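How I keep spare circuit boards tidy

I used to keep my spare boards in a biscuit tin, all jumbled up, and every time I wanted one I'd end up tipping the lot out on the bench. Daft, really! So last September I switched to storing them upright in a slotted panel, and I'd never go back.

First, wipe the panel down with a dry cloth and poke any fluff out of the slots (an old paintbrush is brilliant for this). Then pick up each board by its edges and lower it in gently. If it sticks, don't force it – lift it out, check it's straight and have another go.

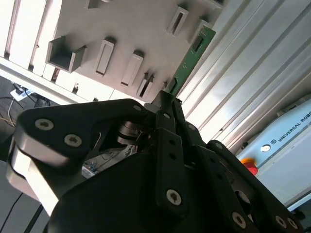

A green board standing upright in its slot.

I leave a bit of finger room between boards, and anything with wires still attached lies flat somewhere else so they don't get snagged. My mate Muchen Yin sorts hers by size, but I go by project, so the Kershaw bits live at one end and the Butero bits at the other.

Last job is labels. I write a number on masking tape and stick it beside the slot, then copy it into my notebook. Board 332 has been missing from its place for ages, so if you've borrowed it, I'd like it back please!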